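Where do the parcels go? Missed deliveries in Pasamham
Project report, Yatziri Esquivel and Yareli Escobedo 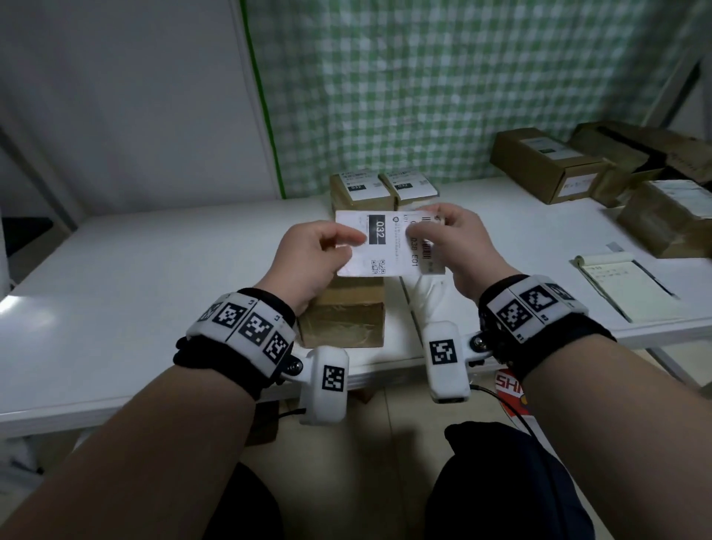 We picked this topic after Yareli's coat went to the wrong block twice in October. Wanted to know how often it happens to other students and what people do when it does. The module asks for a small local study so we kept it to one hall of residence and the streets behind it.

Background

Most students in Pasamham order at least some things online. The hall has one front desk, open in the day, shut by 6pm. Drivers come whenever. If the desk is shut the parcel goes to a neighbour, to a pick-up shop or back to the depot. The Grosunora shop on the corner takes parcels for two of the courier firms but not the others, and a lot of first years don't know which.

Method

Paper survey, one side of A4. We handed out 300 and got 43 back, which is poor. We left most of them in pigeonholes and think now we should have stood in the kitchen at tea time and asked people face to face. Also did two longer interviews, one with a second year in Figueroa House and one with the woman who runs the Grosunora shop. She was very patient, we went in on a Saturday and there was a queue.

Questions were on: last parcel, was it late, where did it end up, who did you contact, did you get it in the end. Question 4 was badly worded (we put "courier" and some people took it to mean the shop they bought from) so we have left it out of the results.

Results

18 of the 43 said they had a parcel go missing or turn up somewhere else this term. Most of those got it back. The usual story is a card through the wrong door, or no card at all and then a walk round the block asking.

The flat number was the main trouble. Figueroa House and Figueroa Court share a postcode, and the order forms on some sites cut the second address line. So the lable just says Figueroa and a room number, and both buildings have a room with that number. The shop owner said she sees this every week and keeps a shelf for them.

People in the Javamura flats had fewer problems. Those have a locked parcel room with a keypad. Rent is higher though, so can't say every hall should have one without looking at cost, and we ran out of time for that part.

Problems with the study

Small sample. People who lost something were probaly keener to fill it in, so the 18 may be too high for the hall as a whole. No drivers interviewed, we asked one and he was in a rush, fair enough.

What we would suggest

Desk open till 8 on weekdays, at least in the first month of term. A sheet in the welcome pack showing how to write the address, with House or Court on the first line. A list on the noticeboard of which shop takes which courier.

Yatziri wrote up the survey, Yareli did the interviews and the map in the appendix. Blank copy of the survey is in there too, with question 4 as it was.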